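Ringer T-shirt

A ringer T-shirt, or simply a ringer, is a short-sleeved shirt whose collar and sleeve edges are a different color from the body. The name comes from the rings of color at the neck and arms. It is one of the most cheerful and adaptable designs in casual clothing, and it has been worn by school teams, summer camps, bands and bowling leagues alike!

Construction

The body is usually a plain cotton or cotton-blend knit. The collar is cut from ribbing, a stretchier knit that springs back after being pulled over the head. Ribbing is sewn on slightly shorter than the neck opening and stretched to fit, a lovely bit of sewing craft that keeps the collar lying flat.

V-necks take more skill than crew necks, as the two ends of the band must meet cleanly at the point. Some versions go further and set the whole sleeve in a contrasting color, with narrow stripes knitted into the trim.
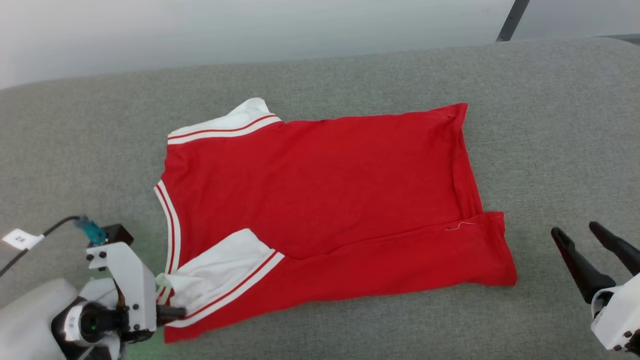
Use by clubs

Small makers have long loved the style, since two colors are enough to give a club its own look. The town of Idus held a ringer exhibition that opened on Sunday, April 28, 2019, with 242 shirts lent by local families. Its curator, Akosua Laryea, grouped them by collar shape, which let visitors follow changes in the trim from one rack to the next. The Aswood mill, which once knitted striped ribbing for 300 clubs, lent its sample books as well.

Care

Strong body colors can bleed into pale trim, so a cool wash, inside out, is the usual advice. Ribbing keeps its stretch longest when the shirt is dried flat.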